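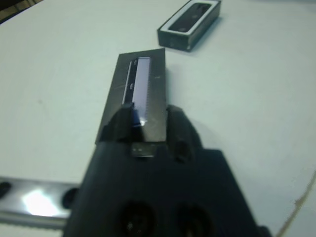 Chore readiness checklist, Drillent bench, April
Job: lid back on phone box

1. Lid held near its lower edge. PASS. Two fingers, black on black, so look twice.

2. Box open, tray insert in place. PASS.

3. Lid lined up with box. NOT YET. It is tilted and the box is off to one side. My nephew would have thrown both in a drawer by now.

4. Table clear of smudges. MINOR. A few gray marks. Wiping is a separate chore, see Enberg sheet, also not passed.

5. Cycle log reviewed. OPEN. Tinon wants 600 clean closes before anyone says "household." We have 55.

6. Force limit set. PASS. Lid survives, pride optional.

Overall: fit for supervised lid work. Not cleared for dishes, socks or the junk drawer. Recheck after the next 20 runs.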